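10 December 2025
Sirko unit, Flinness room – scheduled upkeep and bucket-carry set-up
Entry by: Inna Boiko

Overhead tether re-hung before power-up. Slack was adjusted so that the cables to the head and back clear both shoulders through a full waist turn. Hip power cord re-routed along the floor, on the side away from the table.

Hand calibration repeated on both sides. The right thumb returned an offset of 35 counts against a limit of 94; no correction was applied. H. Hrynyshyn re-torqued the right wrist fasteners and initialled the sheet.

Carry posture: bucket held by the rim in the right hand, elbow bent, left hand open towards the table.

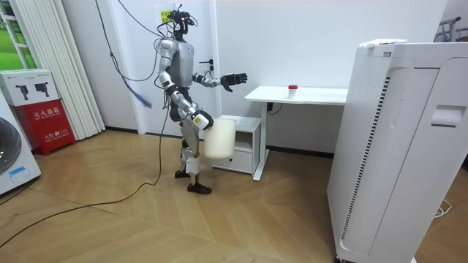

Grip current is to remain capped at 600 mA until the replacement finger pads arrive from Grerdale. The pads now fitted date from October and have completed 178 cycles. Colleagues are asked to log any slip at the rim, however minor, and to leave the tether height as set.

Outstanding: left ankle cover screw, spare e-stop battery.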